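Call for participants: do "wrinkle-free" sprays do anything?

Findholm Consumer Notes is looking for 224 people to try a fabric spray at home and tell us what they think of it. We have no stake in the answer. The makers of these sprays say a few pumps will replace your iron. We have read their proof, and most of it is a handful of happy customers and a chart with no numbers on it.

You will get two plain bottles. One holds a spray sold in stores, the other holds tap water. You won't know which is which, and neither will Baltasar Yáñez, who scores the results.

You should:
- own at least two button-up shirts you wear often
- have kept up an ironing habit, good or bad, through February
- be willing to fill out a short form for 11 weeks

Please don't apply if you sell laundry products or already swear by one. We also can't use people who only want free spray. The bottles are small.
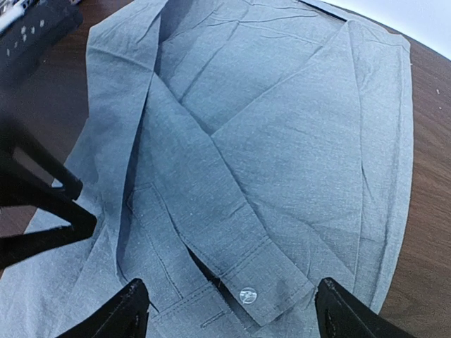
Chambray button-up, creased, one sleeve across the body.

Pay is a $40 gift card, sent after your last form. Skip more than two forms and you get nothing, so think about whether you'll really do this.

To apply, write to Hằng Mạc at the Findholm office with your town, the shirts you'd use, and how you dry them. Calls are taken until 4 p.m.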